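Topic: Open day at Plotton — anyone else go?

mharms
Posted 2022-11-27
Just back from the Plotton open day and I'm still buzzing! They had the two-armed bench running all afternoon and let you stand right up by the rail. The book was the one I'd been hoping for — the gripper goes in near the spine and has a pinch at the page.

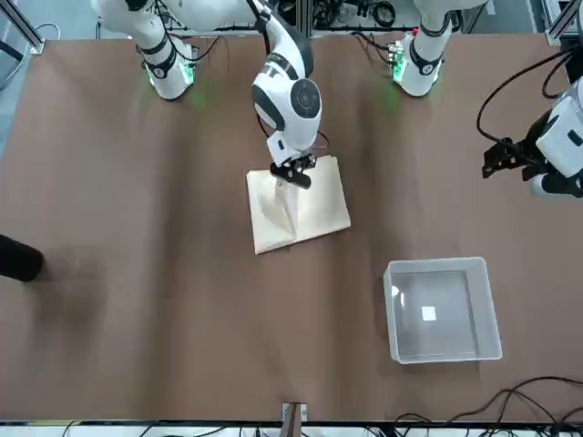
I stayed there far too long, then Marlene Janssen gave a talk upstairs about how they teach it (people steer the arms by hand first, for hours and hours). The tickets were free, the queue for tea wasn't short, and I'd go again tomorrow. Soft stuff got the biggest crowd, everybody leaning in for the thin white sheet.
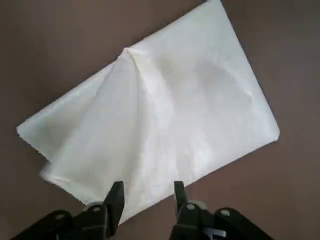
tolera_a
Soft stuff is where I lose patience, sorry. I saw the Wamero demo last December and it took 4 minutes over one napkin. My daughter does a whole pile in that.

mharms
Fair, but your daughter has had years of practice! I liked that it was slow, you could follow what it was up to. And the arms are smaller than I'd pictured from the website. 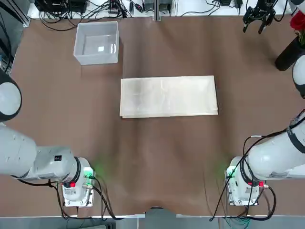
The bench between goes, white cloth folded in the middle

dirkw
Did they say what the arms cost? Meinecke wouldn't tell us at theirs.

mharms
No, and I did ask. Marlene said to email. She was happy to talk about grippers though, 90 minutes of it if you'd let her — two plain fingers for nearly everything, trays and bins included.
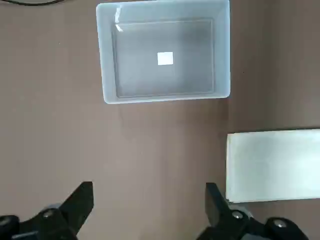
Hannelore
Two fingers is a limit, all the same. I'd want to see it manage a jar lid before getting excited. Is the Paminmont day still on, does anyone know?

mharms
Still on as far as I know, and I've put my name down for 2 places. One's going spare if you want it, Hannelore.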